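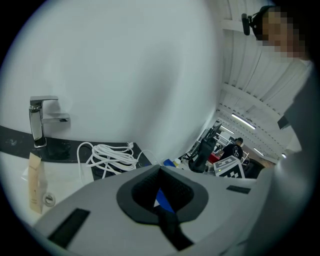 세면대 옆이라는 땅에 대하여

세면대 옆에 케이블을 올려두는 사람을 나는 오래 미워했다. 물 나오는 데서 한 뼘 떨어진 곳에 전선을 돌돌 말아 놓고 가는 마음이 무엇인지 알 수 없었고, 알고 싶지도 않았다. 그러다 작년 가을에 내가 그랬다. 손에 본드가 묻어 급했고, 다른 손에는 연장선이 들려 있었고, 검은 상판은 비어 있었다. 손을 씻고 그대로 나왔다. 연장선은 이틀 뒤에 생각났다. 그래서 지금은 미움의 자격을 상실한 상태로 이 글을 쓴다.

내가 일하는 곳은 키르닉스라는 공동 작업장이다. 천장이 높고 형광등이 달린 커다란 공장 건물 안을 몇 군데 업체와 개인이 나누어 쓴다. 나는 가구에 천을 씌우고 속을 갈아 넣는 일을 하고, 옆에서는 간판을 만들고, 그 건너에서는 도마리라는 조명 회사가 전등갓을 조립한다. 각자의 자리는 바닥에 그은 선으로 구분되어 있다. 선을 넘어 톱밥이 날아가면 사과를 해야 하고, 선을 넘어 의자를 두면 쪽지가 붙는다. 독일에 살면서 배운 독일어의 상당 부분을 나는 그 쪽지에서 배웠다.

그런데 세면대에는 선이 없다. 흰 세면대가 하나 있고, 네모난 주둥이가 달린 수전이 하나 있고, 옆으로 검은 상판이 조금 이어진다. 모두가 쓰는 곳이라 어느 누구의 자리도 되지 못했고, 그 결과 모두의 물건이 조금씩 와서 산다. 이번 주의 입주자는 흰 케이블 한 뭉치와 튜브 하나다. 케이블은 상판에, 튜브는 세면대 안에 있다. 튜브는 베이지색에 키가 크고, 손에 바르는 크림이거나 얼굴에 바르는 무엇인 듯한데, 배수구 바로 옆에 똑바로 서 있다.

나는 이 두 물건을 놓고 의견이 있다. 의견이 있다는 사실이 조금 부끄럽지만, 사람은 큰일에 대해서는 남의 의견을 빌리고 이런 일에 대해서만 자기 의견을 갖는 법이라고 변명해 둔다.

말아 놓은 사람의 태도

먼저 케이블. 버려진 물건치고는 지나치게 잘 감겨 있다. 아주 단정하지는 않다. 한 가닥이 늘어져 있고 플러그 쪽 끝이 위로 비죽 솟았다. 그래도 여러 번 돌려 고리를 만들었다. 나는 이게 늘 궁금하다. 감을 시간은 있었는데 갖다 놓을 시간은 없었다는 뜻이기 때문이다.

물건을 치우는 일은 두 단계로 되어 있다. 모양을 만드는 단계와 자리를 찾는 단계다. 앞의 것은 즐겁다. 손이 저절로 움직이고, 엉킨 것이 풀리고, 다 감고 나면 유능한 사람이 된 기분이 든다. 뒤의 것은 괴롭다. 이 케이블이 어느 서랍에서 나왔는지, 그 서랍이 아직 있는지, 있다면 누가 그 안에 다른 것을 넣었는지를 생각해야 한다. 그래서 많은 사람이 첫 단계의 만족감만 챙기고 둘째 단계 직전에 퇴장한다. 집에서 빨래를 완벽하게 개어 소파 위에 일주일 두는 사람들이 여기에 속한다. 나는 그 소파에 앉는 쪽이다.

간판을 만드는 우베 크라머는 케이블 감기에 대해서라면 종교적인 데가 있다. 손목에 감으면 안 되고, 팔꿈치에 걸어 감으면 더더욱 안 되며, 한 번은 바로, 한 번은 뒤집어 감아야 선 안쪽이 꼬이지 않는다고 한다. 나는 그 강의를 들은 뒤로 케이블을 올바르게 감아서 잃어버린다. 우베의 케이블도 잃어버려지기는 마찬가지인데, 다만 찾았을 때 상태가 좋다.

작업장 한쪽 벽에는 케이블을 걸라고 박아 둔 고리들이 있다. 처음에는 고리마다 이름표가 있었다. 굵은 것, 가는 것, 긴 것, 짧은 것. 몇 달이 지나자 굵은 것 자리에 앞치마가 걸렸고, 긴 것 자리에는 누군가의 자전거 헬멧이 걸렸다. 이름표는 그대로다. 그래서 처음 온 사람은 헬멧 아래에서 ‘긴 것’이라는 글씨를 읽고 한동안 서 있게 된다. 케이블들은 갈 곳을 잃고 창턱으로, 라디에이터 위로, 그리고 마침내 세면대 옆으로 내려왔다. 난민이라고 하면 과하겠고, 이사철에 방을 못 구한 학생 정도라고 해 두자.

튜브는 왜 서 있는가

튜브 쪽은 사정이 더 미묘하다. 상판에 자리가 있는데도 세면대 안에 들어가 있다. 나는 이것을 케이블보다 심각하게 본다.

상판에 둔 물건은 ‘잠깐’이라고 말한다. 세면대 안에 둔 물건은 ‘비켜 갈 수 있으면 비켜 가라’고 말한다. 손을 씻으려는 사람은 튜브를 건드리지 않으려고 손을 한쪽으로 모으고, 물줄기를 가늘게 하고, 비누 거품이 튀지 않게 조심한다. 남의 화장품 앞에서 우리는 묘하게 예의 바르다. 렌치였다면 벌써 치웠을 것이다. 크림은 누군가의 피부에 닿는 물건이라서, 집어 드는 순간 그 사람의 손등을 잡은 것 같은 기분이 든다.

공동 세면대에 크림을 두는 심정 자체는 이해한다. 우리 손은 형편없다. 본드를 지우고, 기름을 지우고, 톱밥을 털고, 하루에 여덟 번쯤은 우습게 씻는다고 쓰려다가, 세어 본 적이 없어서 그만둔다. 아무튼 많이 씻는다. 겨울이 가까워지면 손가락 마디가 갈라져 벨벳을 만질 때마다 올이 걸린다. 벨벳 한 마를 버린 적도 있다. 그 값이면 좋은 크림을 여러 개 샀을 텐데, 사람은 이상하게 벨벳 값은 내면서 크림 값은 아낀다.

그래서 공용 크림을 사자는 이야기가 나왔다. 도마리의 자비네 클라인슈미트가 10월 모임에서 꺼낸 안건이었다. 나는 간단히 끝날 줄 알았다. 향이 있는 것과 없는 것에서 갈렸고, 펌프형과 튜브형에서 다시 갈렸고, 손에 기름기가 남으면 전등갓에 자국이 난다는 의견과 손이 갈라지면 전등갓에 피가 묻는다는 의견이 맞섰다. 모임은 94분이 걸렸다. 회의록에 시작과 끝 시각이 적혀 있어서 안다. 결론은 각자 가져온다는 것이었다. 각자 가져온다는 결론에는 각자 어디에 둔다는 조항이 빠져 있었고, 그 빠진 조항의 자리에 지금 튜브가 서 있다.

서 있다는 점은 인정해 주어야 한다. 쓰러뜨려 두었으면 굴러서 배수구를 막았을 것이다. 세면대 바닥은 평평하지도 않은데 용케 세웠다. 이 정도의 균형 감각을 가진 사람이라면 상판에도 세울 수 있었을 텐데, 하고 나는 손을 씻을 때마다 생각한다.

주인을 찾는 방법들

버려진 듯한 물건의 주인을 찾는 데는 여러 학파가 있다.

아르네 브란데스는 쪽지파다. 물건 옆에 날짜를 쓴 쪽지를 놓고, 그날까지 가져가지 않으면 버리겠다고 적는다. 그런데 아르네는 마음이 약해 버리지를 못한다. 기한이 지나면 새 날짜를 쓴 쪽지를 그 위에 포갠다. 언젠가 창턱에 있던 머그잔 하나는 쪽지가 하도 두꺼워서 컵받침으로 쓸 만했다. 주인은 끝내 나타나지 않았고 지금은 아르네가 그 잔으로 커피를 마신다. 나는 이것을 점유취득이라고 부르는데 본인은 임시 보호라고 한다.

미모자 파파도풀로스는 단체방파다. 사진을 찍어 올리고 물음표를 하나 붙인다. 물음표 하나가 얼마나 사람을 작게 만드는지 당해 보지 않으면 모른다. 내 연장선도 그렇게 돌아왔다. 다들 내 것인 줄 알면서 답을 하지 않았고, 나도 내 것인 줄 알면서 반나절을 버텼다. 그 반나절 동안 나는 케이블이 내 것이 아닐 가능성에 대해 진지하게 검토했다. 손잡이에 내 이름이 적혀 있었으므로 검토는 오래가지 못했다.

나는 기다림파에 속한다. 아무것도 하지 않고 물건의 추이를 지켜본다. 물건은 의외로 움직인다. 상판 왼쪽에 있던 것이 다음 날 오른쪽에 있고, 그다음 날에는 사라졌다가 전혀 다른 선반에서 발견된다. 누군가 손을 씻으려고 밀었고, 누군가 물이 튈까 봐 옮겼고, 누군가는 자기 것인 줄 알고 가져갔다가 돌려놓은 것이다. 물건 하나가 작업장을 한 바퀴 돌면 그동안 여러 사람이 조금씩 배려를 했다는 뜻이 된다. 배려의 총량은 상당한데 결과만 놓고 보면 물건이 없어졌다.

창고에 있는 분실물 상자 이야기도 해야겠다. 상자는 정리에 대한 우리의 낙관을 대표한다. 안에는 짝 없는 장갑과 맞는 기계가 없는 어댑터가 들어 있다. 지난번에 마음먹고 뒤엎었을 때 어댑터만 13개가 나왔다. 가져가라고 늘어놓았더니 두 개가 줄었다가, 저녁에 보니 전보다 늘어 있었다. 다들 집에서도 가져온 것이다.

정리하자는 말에 대한 불만

여기까지 읽은 사람은 내가 정리함이나 선반을 제안하리라고 예상할 것이다. 정리에 관한 글은 대개 그렇게 흘러간다. 바구니를 사고 라벨을 붙이면 인생이 달라진다고 한다. 나는 바구니를 산 적이 있다. 바구니에 담긴 잡동사니는 바구니 값만큼 비싼 잡동사니가 되었고, 옮기기가 쉬워져서 더 자주 엉뚱한 데로 갔다.

공용 공간의 정리를 주장하는 사람들에게 나는 한 가지가 불만이다. 그들은 세면대 옆을 비워 두어야 할 곳이라고만 본다. 일하는 사람에게 그곳은 두 손을 한꺼번에 비울 수 있는 드문 장소다. 생각해 보면 작업장에서는 늘 뭔가를 쥐고 있다. 한 손에는 가위, 다른 손에는 천. 전화가 와도 어깨로 받는다. 손을 씻으려면 둘 다 내려놓아야 하고, 내려놓으려면 평평한 곳이 있어야 한다. 검은 상판은 좁지만 평평하다. 자리가 생긴 이유와 어질러지는 이유가 같은 것이다.

그러니 상판에 아무것도 두지 말라는 규칙은, 손을 씻기 전에 어디 다른 데 가서 손을 비우고 오라는 말과 같다. 본드 묻은 손으로 다른 데를 가면 다른 데에 본드가 묻는다. 규칙을 만든 사람은 아마 손이 깨끗했을 것이다.

그렇다고 케이블을 그냥 두자는 말은 아니다. 물 옆의 전선은 나도 싫다. 내가 바라는 것은 훨씬 작고 치사하다. 나갈 때 한 번 돌아보는 것. 화장실 문을 나서며 주머니를 두드려 전화기를 확인하는 그 동작을 세면대 앞에서도 하자는 것이다. 사람들은 자기 전화기는 잊지 않는다. 전화기를 세면대 옆에 하룻밤 두고 갔다는 사람을 나는 본 적이 없다. 결국 기억력의 문제라기에는 우리 기억력이 너무 선택적이다.

여기에 대해 아이텐 츠나르와 다툰 적이 있다. 아이텐은 공동 작업장을 여러 군데 거쳐 온 사람이고, 세면대 옆에 물건이 하나도 없는 곳에서도 일해 봤다고 했다. 어땠느냐고 물으니 추웠다고 했다. 난방 이야기인지 분위기 이야기인지 나는 지금도 모른다. 다시 물었을 때는 이미 재봉틀이 돌아가고 있어서 들리지 않는 눈치였다.

아이텐의 주장을 내 식으로 옮기면 이렇다. 물건이 나와 있다는 것은 주인이 곧 돌아올 생각이었다는 뜻이고, 돌아올 생각인 사람이 많은 작업장이 좋은 작업장이다. 나는 그 말이 듣기 좋아서 의심스럽다. 그 논리대로라면 우리 집 소파 위의 빨래도 희망의 징표가 된다. 게다가 아이텐의 자리는 세면대에서 가장 멀다. 먼 데 사는 사람은 언제나 이웃에게 관대하다.

그래서 나는 무엇을 했나

아무것도 하지 않았다. 기다림파의 강령에 따라 손만 씻었다. 튜브를 피해 손을 왼쪽으로 모았다가, 어느 쪽으로 모아도 불편해서 그냥 물을 약하게 틀었다. 손을 닦고 나서 상판에 묻은 희끄무레한 얼룩을 보았다. 풀인지 비누인지 크림인지 모르겠다. 내가 쓰는 접착제도 마르면 그런 색이라서 이 얼룩에 대해서는 의견을 밝히지 않겠다.

케이블은 내일도 있으면 고리에 걸어 볼 생각이다. 그러려면 우선 ‘긴 것’ 자리의 헬멧을 내려야 하고, 헬멧을 어디에 둘지 정해야 한다. 상판에 자리가 조금 남아 있기는 하다.

튜브는 잘 모르겠다. 세면대 밖으로 옮겨 주는 것이 친절인지 참견인지 정하지 못했다. 미모자가 아직 물음표를 올리지 않은 걸 보면 미모자의 것일 수도 있다는 의심이 들지만, 이건 확인하지 않고 품고 있기로 했다. 다음 모임 안건에는 크림을 두는 자리를 넣어 달라고 자비네에게 말해 두었다. 자비네는 좋다고 하면서, 그럼 끝나는 시각을 미리 적어 놓자고 했다.

그리고 내 연장선은 지금 어디 있느냐 하면, 글을 쓰다 말고 생각해 보니 가방에도 없고 작업대 밑에도 없다. 아침에 우베가 빌려 달라고 한 것까지는 기억이 난다. 내일 가서 물어보겠다.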